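The Gultaton

My aunt Hala left me a car. I should say right away that I didn't have a license that was any good, I didn't have a garage, and the car was in Brurnow, which is two bus rides and a long walk from anything I'd call my life.

It was a Gultaton. If you've never heard of it, join the club! They built them for a few years at a plant near Gomton and then quit, and I think my aunt bought hers because the dealer had nice manners. Four doors, a trunk you could nap in (I have), seats the color of weak tea. She'd parked it behind the house with a blanket over the hood like it was a horse.

"You'll want to sell it," said Leen Hourani from next door, handing me the keys over the fence. "Wissam will give you 900 for it."

"Is that good?"

"It's 900," said Leen.

So I called Wissam Nasrallah, who had the shop out on the county road, and he said bring it in and he'd look. Which meant driving it. I sat behind the wheel for a long time that morning, working up to it, poking at things. The glove box had two maps in it, a church bulletin, a pair of driving gloves, and a notebook where Hala Semaan had written down every single tank of gas she ever bought. Date, gallons, price, and then a remark. The remarks got me. "Rude man." "Rude man again." "Geese." One from January just said "Sang all the way home." 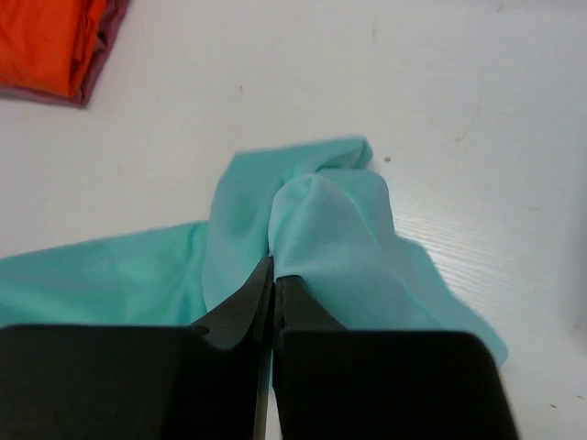

I turned the key and it started. I'd been counting on it not to, if you want the truth, and I said a word I wouldn't have said in front of my aunt. It had this low, throat-clearing idle, and everything on the dash lit up and then politely went out again, except for one orange light that stayed. I looked it up in the manual. The manual said to see my dealer.

I drove to Wissam's at the speed of a parade. He walked all the way around it with his hands in his back pockets, got down on the ground, got up again, and had me rev it.

"Who did the brakes on this?"

"I don't know. My aunt?"

"Your aunt did not do these brakes." He thought about it. "Fenna Prins did these brakes. She only works on Ruotsalainens, though. How'd your aunt get her to touch a Gultaton?"

I had no idea, but I had the notebook, so I got it out and we stood there flipping pages with his greasy thumb and my clean one. And there it was, between "Geese" and "Rude man": "Drove F. to the coast, 18 hours there and back, she paid in brakes."

Wissam laughed so hard he had to hold on to the mirror. Then he quit laughing and said his offer was good, 900, cash, today.

I said I'd think about it. I did, too, for the whole length of his driveway, and then my blinker was on and I was pointed the wrong way for the bus station. I stopped at the first gas station I came to. The man at the register was perfectly nice to me, and I found a pen in the door pocket and wrote that down under her last line. 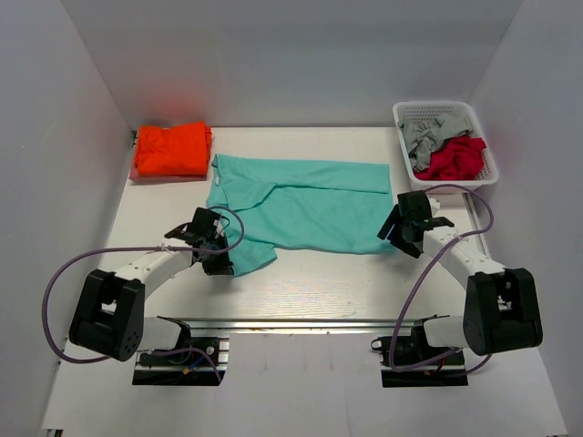

A teal garment, partly folded on a white table.

Fenna called me a week later. She'd heard from Wissam. "Raghda Awwad?" she said. "You're the niece. What's that orange light doing?"

"It's on," I said.

"Well, bring it over, then. And how do you feel about the coast?"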